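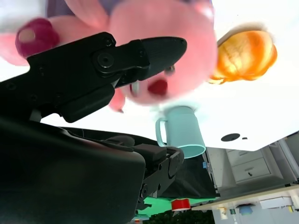
Slide 1. Pink plush toy, teal mug, white tabletop.

Home | Talks | Notes | Handouts | Contact

What Lives on the Table: speaker notes

Leave slide 1 up while people find seats. Don't talk over the coats.

OPENING

Good evening. Hands up if you have a table at home. Keep your hand up if you could eat off it tonight without moving anything first.

(Wait. There will be one smug hand near the front. Let them enjoy it.)

I've been giving versions of this talk since April, and I started it because I wanted to lay a cloth on my own table and found I'd have to make 44 decisions before I could. I wrote them down. Most of them were "not now".

Point at the slide. A soft toy, large, pink, with something like a tooth. A mug. Something orange, which I shall leave to your imagination, because every table has a something orange. Mine was a satsuma for a while and then it was a different sort of thing.

What I like about this lot is that every item has a perfectly good home somewhere else. Mugs have cupboards. Plush toys have beds, shelves, the laps of small people. The table is where they go when somebody's hands are full.

THE MUG

Ask who in the room has a favourite mug. Then ask who has ever washed it straight after use. (Slightly fewer.)

Mugs are the easy win and I always start a clear-out with them. You pick it up, you walk to the sink, you feel like a person with a system. The danger is that you put the kettle on while you're there. I have lost whole afternoons to this. My rule now is that the mug goes to the sink and I come back with empty hands.

If the room is warm, tell the Gokono story: the café on the corner that gave up matching crockery and let customers bring in their spare mugs. By the end of the month they had to put up a sign asking people to stop. I believe the sign is still there. I also believe three of the mugs are mine.

THE PLUSH TOY

Slow down for this bit. People get attached, and at least one person will have brought a child.

You can tidy a mug without feelings. A thing with a face is another matter. Put it in a box and it looks at you from the box. Put it on a high shelf and you've got supervision. I once moved a stuffed rabbit into the airing cupboard and apologised to it, out loud, with the boiler man in the hall.

So give the faces a chair. A real one, in the room where people sit. They stop drifting to the table once there's a place that looks like theirs, and visitors will move them to sit down and then politely put them back. At Baláž, the little hall where I used to run the winter sessions, we had a bench for it. Best behaved bench in the building.

(Do not get drawn on how many soft toys is too many. Last time this took up the whole tea break.)

THE WHITE TABLETOP

A word on white tables. I had one from a shop called Tresel, bought in a hopeful mood. A white tabletop is lovely for the first hour. After that it keeps a record. Every ring, every pen, every slice of toast that went by at speed.

It does have one great use. Things show up. On my old dark table I mislaid a pair of black gloves for a winter, flat on the surface, in front of me. If you are a leaver of things, get a pale table and be ashamed sooner.

TRY IT TONIGHT

Set the clock for 4 minutes. Clear one end only. Mug to the sink, face to the chair, orange thing to wherever orange things go in your house. Then stop and sit at the clean end with something to eat. I recommend a bun from Pekari, over a plate.

If you carry on to the other end you'll find the post, and nobody should open post at bedtime.

QUESTIONS

Likely ones: glass tables (no), trays (a tray is a smaller table, be careful), husbands (outside my field).

Hall wants us out by nine. Chairs to be stacked in 3s, and check under the front row for scarves.

More talks
- The Drawer With the String In It
- Coats: A Hallway Problem
- Lids and What They Once Fitted
- Shelves I Have Regretted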